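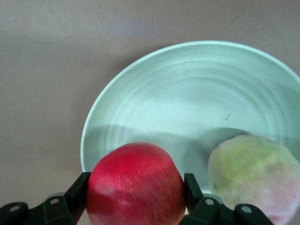

Handout 4: Good practice for handling whole fruit
Cilport Robotics Short Course, Lab Track
Revised May 28, 2021

Fruit is my favorite thing to teach with! It is cheap, it comes in every size, and it shows you right away if your grip settings are careless. A foam block will forgive almost anything. An apple keeps a record, though you may have to wait a day to read it, so please don't sign off a run the minute it ends.

These are the house rules for the Masby cell. They sit under the safety rules from Handout 1 and don't replace them. If the two ever seem to disagree, Handout 1 wins and you come find me.

Before you power the arm

Read the log from the group before you. Check that both finger pads are clean and seated square on their brackets, and wipe them even if they look fine. Run the open and close test with nothing between the fingers. Set the force limit on the controller by hand -- never trust the value left over from the last job.

Clear the table of everything the task doesn't call for. Tools, phones and coffee go on the shelf by the door.

Gripping

Close on the sides of the fruit, near its widest part, with one pad on each side. An apple is kind to you this way: it is firm and close enough to round that two flat pads can hold it well. Too high and it can squirt downward as the fingers close. Too low and the fingertips may reach the dish before you have a grip.

Start at the lowest force setting and go up one step at a time. Stop at the first setting that holds through the full lift test, then write it down. Do not add a step "for luck." In January one group did exactly that with a crate of pears, and we had a very sad bowl of pears.

Softer fruit gets its own setting. Never carry the apple number over to a peach or a mango, even when they are sharing a plate with it.

Working over a plate

A plate makes the job harder in ways I really enjoy. The rim stands up above the table, so your approach height has to come from the rim and not from the tabletop. With two fruits on one plate, think about the whole width of the gripper. The pads may fit nicely in the gap while a bracket passes over the neighbor, so look at the brackets too when you plan the path.

Watch your light as well! The arm throws a shadow over its own work, and a glazed plate will give you bright patches and dull ones side by side. Tune your color thresholds with the arm in its working pose, never parked.

Stopping rules

Press stop if the fruit turns in the grip, if the plate slides, or if anyone reaches past the line. No one gets marked down for a stop. Log it and carry on.

What to hand in

Each group runs 12 lifts on the Contreras task sheet. Record force setting, approach height, fruit type and result for every lift, including the ugly ones. Save the file under job code 3578 in the Stekell folder, and check the fruit again the next morning for bruises before you fill in the last column.

Reading for next time: the chapter on contact force, up to the worked problem on friction. Bring your questions -- and an apple, if you have one to spare.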